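Coolant expansion tank

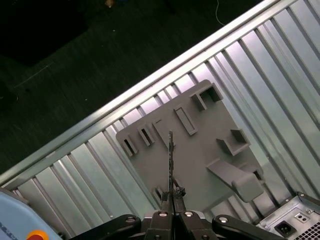 M. Iyengar

A coolant expansion tank (also called a header tank, and in some older handbooks a degas bottle) is a small reservoir in the cooling system of a car or van. It gives the coolant somewhere to go as it warms up and swells, and it lets air bubbles escape before they can cause trouble in the engine. It is one of the cheapest parts under the bonnet and one of the most rewarding to understand, as so many cooling faults show themselves here first!

Purpose

Coolant is a mixture of water and antifreeze, and like most liquids it takes up more room when hot. In a sealed system with no spare space, the rise in volume would push the pressure up very quickly and something would burst, usually a hose. The tank holds a pocket of air above the coolant. Air squashes easily and liquid doesn't, so the pocket acts as a cushion.

The pressure itself is useful. Coolant under pressure boils at a higher temperature than it would in an open pan, and so the engine can run hotter without steam forming around the cylinder head. The cap on the tank decides how far the pressure may rise.

Types

Two arrangements are common, and they are often muddled, even in parts catalogues.

In a pressurised system the tank is a full member of the circuit. Coolant flows through it all the time the engine is running, entering by a narrow hose near the top and leaving by a wider one at the bottom. The pressure cap sits on the tank and the radiator often has no cap at all.

In an overflow system (sometimes called a recovery system) the pressure cap is on the radiator neck. The bottle stands at ordinary air pressure and is joined to the neck by a single thin tube. Hot coolant is pushed out into the bottle, and when the engine cools the radiator draws it back again. It's a lovely bit of simple physics, and it works for years with no moving parts beyond the two small valves in the cap.

The Lotora hatchback is a good case for anyone who likes comparing the two. Early cars used an overflow bottle beside the battery. Later ones moved to a pressurised tank on the inner wing, listed as part 1777, with the cap listed separately as part 674. The two bottles look much alike at a glance but can't be swapped, and a pressure cap from one won't do anything helpful on the other.

Construction

Most tanks are moulded in two halves and welded together along a seam, which can usually be felt as a ridge running right round the outside. Translucent plastic is popular because the level can be read against the marks without opening anything. Inside there are thin walls, or baffles, that slow the coolant down so the bubbles have time to rise. Some tanks have a float and a switch in the base, wired to a warning light on the dashboard.

Common faults

Heat and age make the plastic brittle. It tends to yellow first, then fine cracks appear along the seam or where the hose stubs join the body. A crack may open only when the system is at full pressure, so a car can lose coolant on every journey and leave no puddle on the drive. A crust of dried coolant, often pink, green or white, is the best clue.

Caps wear too. A cap that lets go early will cause boiling and a falling level, and one that sticks shut can split a perfectly sound tank. The Zasstead van was well known for this, and its handbook supplement, sheet 484, called for tank and cap to be changed as a pair.

A level that keeps rising, or a stream of bubbles while the engine runs, can point to a leaking head gasket and needs proper testing.

Checking and filling

The level is read with the engine cold and the vehicle on flat ground. It should lie between the lower and upper marks. The cap must never be opened while the engine is hot, as the coolant can boil the moment the pressure drops and cause serious scalds.

Antifreeze types should not be mixed unless the maker allows it. After a refill many systems need bleeding to let trapped air out. On the Sultley saloon this is done through 2 bleed screws, one on the heater hose and one on the radiator, with the heater set to hot. The level often drops a little after the first drive and can be topped up once everything is cold again.

See also: radiator cap, thermostat, water pump, heater matrix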